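Progress note to Mandico, gripper comparison, Petham bench
From: Struan Drummond
Apr 21, 2018

Hi Solange,

You asked for the short version this time, so I'll try! We're well into comparing the two finger sets on the two-arm bench, the Wouters fingers (the open, triangular ones) against the solid pads we started with. Mélanie has logged 1,877 picks so far, nearly all on dry pasta, because film-wrapped packs are what Jonudholm cares about and they're a real pain to hold.
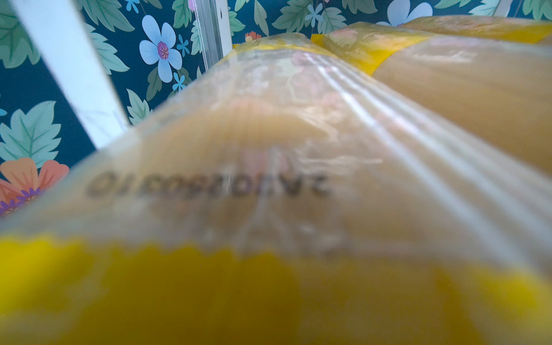

Wrist camera up close on the wrapped packs, with glare on the film.

Glare is still our biggest camera headache. Wayne wants to try turning the exposure down before we spend anything on filters, and I'm with him on that.

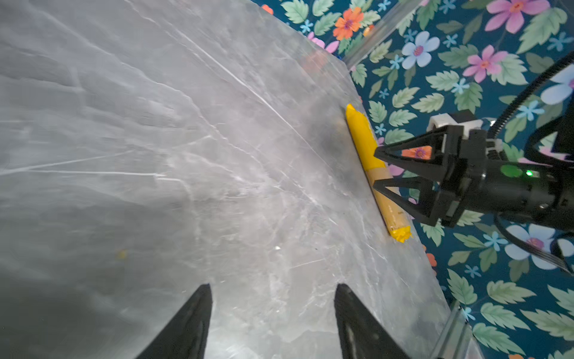 The Wouters fingers are ahead on grip, and I didn't expect to be writing that in August when we ordered them. They give a little, so they don't crush the film the way the solid pads did. We've been playing with where to hold a pack too, and I like having one finger up near the yellow cap and the other further down on the tan part, with a decent stretch between them. Dropped packs are down to 51 over the whole log (most of those from one bad afternoon with a loose cable).

Next up is mixed packs, red and yellow side by side, and that's where the controller gets fussy about which one it's going for.

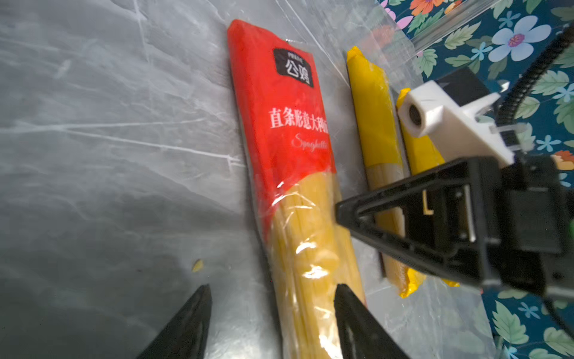

What we need from you

Please okay 70 more bench hours, plus a spare set of fingers. Dwight has the quote and will send it over separately.

Struan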